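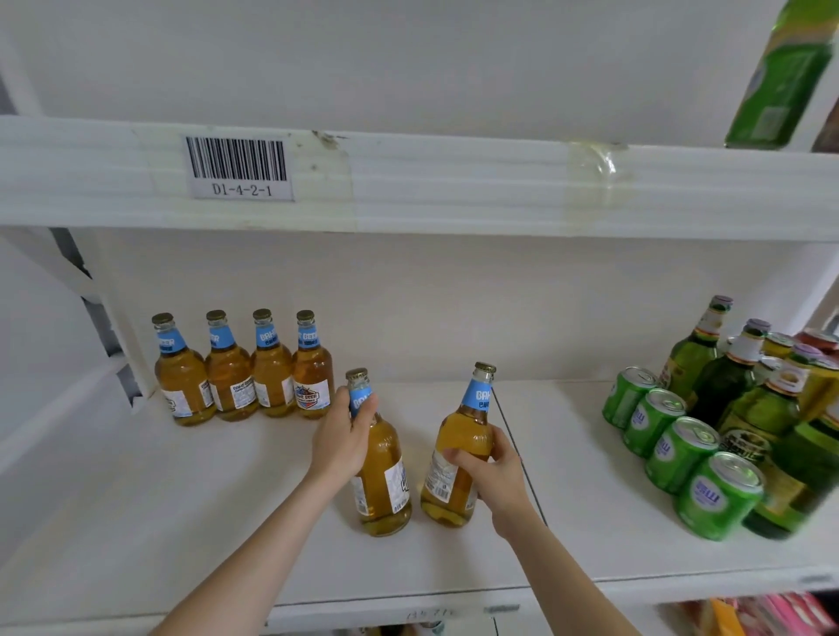
Istell Shelf Hand
Tidying and facing-up unit for shops, stockrooms and the back of the bar

Can a machine tidy a drinks shelf yet? Sort of. We make one, we sell one, and we would still ask you to read this page to the end before ordering.

The Istell is a two-armed unit on a wheeled base. It reads the location code on the shelf edge, looks at what is standing there and moves bottles and cans into rows. On straight-sided cans it is good. It will do them through the night and never once stop to look at its phone.

Glass is slower. A person takes a bottle by the neck, another round the middle, and sets both down while thinking about lunch. The Istell thinks about the bottle, at length. In our trial at the Prandness cash-and-carry it handled 1,045 items in a shift and got nearly 1,000 of them where they belonged.

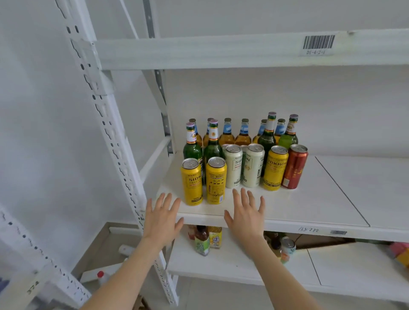
Mixed shelves are where it earns its keep or loses its temper. Short amber bottles behind tall green ones, cans in front, two sorts of yellow that differ only in the small print – your staff sort this out with a glance and a bit of reaching. The Istell wants a good look from both sides first. If the labels face the back, it will ask for help, politely, by means of a loud beep.

What it does well
Cans in a single row
Bottles of one shape, with a gap between them
Reading printed shelf codes, including those under old tape

What it does badly
Handwritten shelf marks
Anything wedged behind something else
Crisps

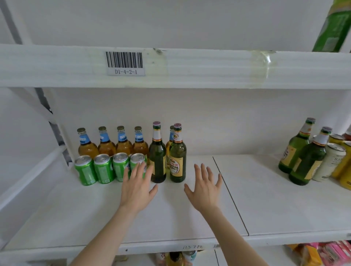

Closing up gaps is the job most customers ask about. With the Mousavi soft fingertips fitted (sold separately, sorry) the unit can nudge a can along without tipping its neighbour, and it will leave the spare end of a shelf clear for new stock if told to.

Specification
Reach: 1,000 mm
Battery: 8 hours, less if it has been beeping
Fingertips: standard rubber, or Mousavi soft set
Largest item: a full wine bottle

Hire and purchase
Monthly hire is £400 from our Brundulcombe depot, delivery extra. Training takes a morning. We suggest keeping the person who does the shelves now, at least until the crisps are sorted.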